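We got to Skemlow just before ten on Tuesday, 16 of us in one coach. The old customs house on the quay now holds a small museum about the refugees who came through the port in the winter of 1939. Terence Parsons met us at the door and took us up in two groups, as the stairs are narrow.

The first room deals with the harbour office and its clerk, Octavian Oprea, who stamped landing papers for 33 families against orders from the capital. His desk is there, and so is the letter dismissing him. He later worked in a timber yard and rarely spoke of it.

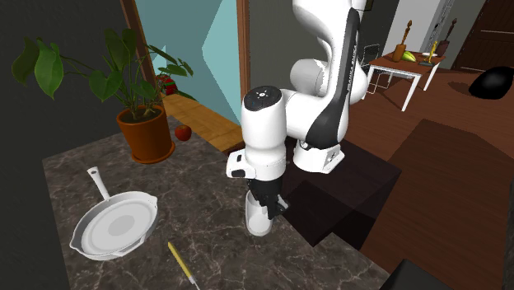 Upstairs are the passenger lists, with many names spelt two or three different ways. Cuiping Zeng has spent four years matching them to letters and school registers. She still has 15 people she cannot trace after they left the town.

We had lunch at the Ross, across the road, and walked back along the sea wall to the coach. The museum closes in November and opens again at Easter. Groups need to book.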